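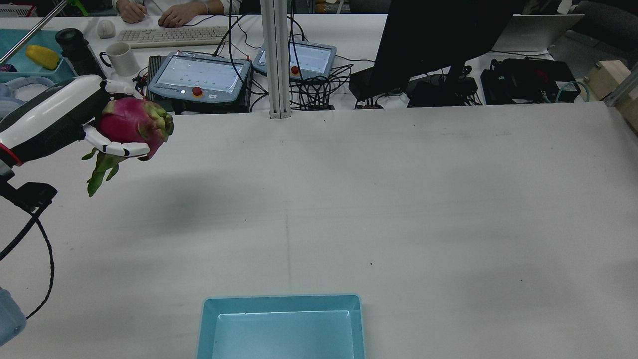
Lợi Đoàn would put the pendant rule first, ahead of anything about grip or speed, and says a cell procedure that opens with force limits has its order wrong. A stop that cannot be reached from the chair should be treated as missing, in Lợi's view, whatever the wiring diagram says.

I agree on the order and have moved it. Notes below are for the revision of the bench rules, Thursday, May 30, 2024.

Pendants and stops

Current text: "Emergency stop to be accessible during motion." Too loose. Accessible to whom, and from where? Replacement text:

The person in charge of the run keeps one stop within arm's reach for as long as drive power is on. If that person gets up, motion is paused first.

Where two pendants are on the desk, each one is labeled with the arm it belongs to, on the housing and on the cable at the plug end. We also have to state in the rules what each stop does. On the Rirngate cell either stop drops both arms. On Dumus it does not, and anyone moving between the two will assume the wrong thing sooner or later. Tape labels are acceptable until the printed ones come.

Open point: whether the stop chain gets tested daily or per shift. Aurelio Chávez wants per shift, with an entry in the log. I have written it as per shift. The test is a press on each button with the arm holding position, no payload, then a check that the pendant shows the fault before reset.

Cables

Hand cable needs enough slack for full wrist rotation and no more than that. Check by jogging the wrist to both limits at low speed before the first program of the day. Look at the loop at both ends of travel. If it touches the table or can catch a tray edge, re-clip it and repeat the jog. Pendant cables stay behind the pendants and off the work table. They are allowed to be ugly but they are not allowed to cross the rail.

Grasping produce

Firm fruit and soft fruit now have separate lines in the parameter file. The old rule gave one closing force for "produce," which was written when we only ran apples. For anything with scales, leaves or a trailing stem:

Support from below where the hand allows it. Do not close on the scales.
Measure clearance from the lowest hanging part, stem included. The planner takes the fruit body only, so the margin has to be added by hand in the approach height.
Release over the tray at no more than 3 cm above the tray floor.
Discard after 2 drops. Do not put a bruised item back in the set.

Aurelio asked whether a drop inside the tray counts. It does if the release was above the limit. Added as a footnote.

Table

Wipe down before each session and after any item splits. Nothing on the table except the tray and the item in use. Mugs, tools and personal items stay on the operator desk. That has been the practice for a long time but was never written down, and Mạch flagged it at the last audit as an unwritten rule.

Log

Every stop press gets a line, including accidental ones. The Jukum log stood at 3,035 cycles this morning and has two stop entries, which I do not believe. Either people are resetting without writing it up or the form is too long. Form cut to time, arm, cause, initials.

Still to do

Wording for remote starts. At present the rules say nothing, and I would like them to say no.
Find out whether the low-speed jog setting survives a controller restart. If it does not, the cable check needs a line for setting it again.
Lợi to read the stop section once more before it goes out. Next full review in July.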